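Ulutero simulation bay — safety checklist with comments
Dining room scene, two-arm model
Inspection date: 2018-09-14
Inspector: Lilla Hegedűs
Also present: Miklós Szilágyi (controls), Youssra Ragab (scene building)
Reason for inspection: follow-up to the base tilt fault

Background for anyone joining now. During a long overnight run the model's base lost its level reference and the controller went on sending arm commands as if all was well. The run stopped at step 3,804 when the right arm hit its torque limit. No hardware was powered, so this goes down as a software fault. The same controller drives the real arms in the Nyitrai hall, though, and that is why it gets the full checklist. I was very glad to be asked. This is the best kind of fault: it repeats every time, and it leaves a beautiful log.

Section A. Before start

A1. Hardware link to Nyitrai hall disconnected and tagged
PASS. Tag signed by Miklós. Cable is out at both ends.

A2. Emergency stop reaches the simulated controller
PASS. Pressed it twice in motion and once at idle. Both arms froze each time. Lovely quick response.

A3. Controller version matches the one on the fault report
PASS. Please write the version on the front sheet next time. I had to dig for it.

A4. Scene file unchanged since the fault
PASS WITH COMMENT. Youssra had renamed the file but not edited it. Renaming is fine, just tell the person holding the log.

Section B. Base and level

B1. Base reads level at load
PASS.

B2. Base still reads level after reset
FAIL. This is our fault, alive and well! After the second reset in a row the level reading keeps its old value while the base itself tips. Miklós and I watched the numbers drift apart on two screens. A single reset never does it.

B3. Controller stops when the base leaves the level band
FAIL. The check exists, and it is well written, but it looks at the stale reading. Miklós has moved it to the raw value on a test branch and the early results look great.

B4. Operator gets a warning
FAIL. There is a line in the log and nothing on the screen. Needs a banner and a sound. Irén Kelemen has offered to draw up the banner, and I hope she makes it enormous.

Section C. Arms and grippers

C1. Joint limits active on both arms
PASS. Limits held all through the fault run. Full marks to whoever set these up in April.

C2. Torque limit stops motion
PASS. It is what ended the run. Keep the setting where it is until B3 is closed.

C3. Arms keep clear of furniture with the base level
PASS. Plenty of room by the table and by the cabinet.

C4. Arms keep clear of furniture with the base tipped
NOT TESTED. The planner still believes the floor is flat, so any clearance it reports is worthless here. Do not sign this off from the planner's numbers. Use the contact log.

C5. Gripper commands refused during a level fault
FAIL. Open and close are both still accepted. On the real arms that could mean a dropped part. Same fix as B3 should cover it, but test it separately.

Section D. Records

D1. Fault log saved and copied
PASS. Copy is in the Gernine folder.

D2. Camera view saved with the log
PASS WITH COMMENT. Saved at last! The first report had numbers only, and one look at the room leaning over would have saved Miklós a whole morning of checking motor gains. Make this automatic.

D3. Report readable by someone outside the team
PASS. Bianka Barta read it cold and asked two very good questions — both are now answered on page one.

Open items

Miklós: merge the B3 change after seven clean double resets.
Irén: banner and sound for B4.
Youssra: add the double reset to the nightly tests, and run it in the Ceren kitchen scene too.
Lilla: repeat B2 to B4, C4 and C5 once the merge is in.

Hardware link stays tagged out until B2, B3 and C5 all read PASS. Please don't reconnect it for a quick try, even with the torque limit on. Bring me the new logs as soon as you have them, I can't wait to see that level reading behave. 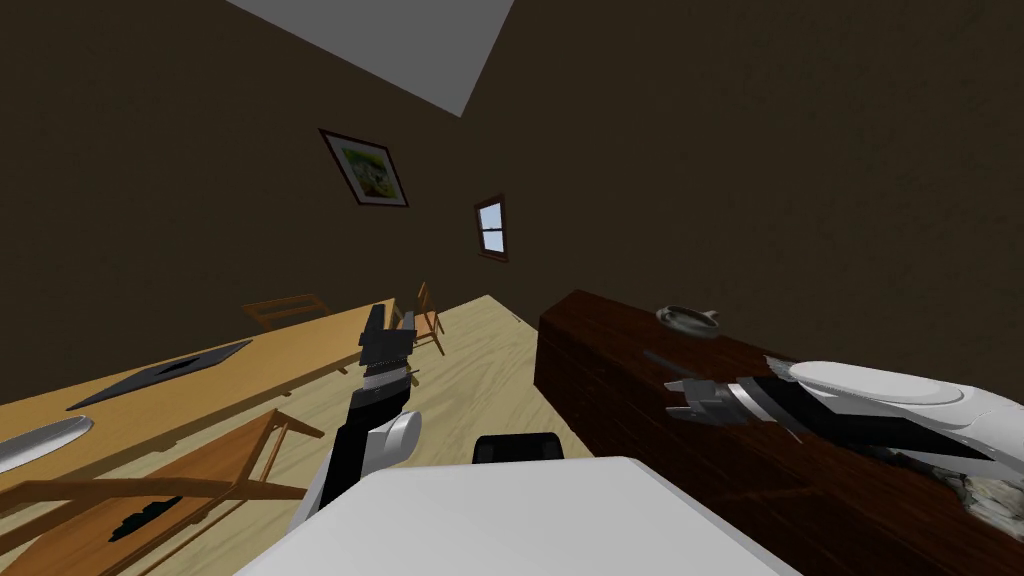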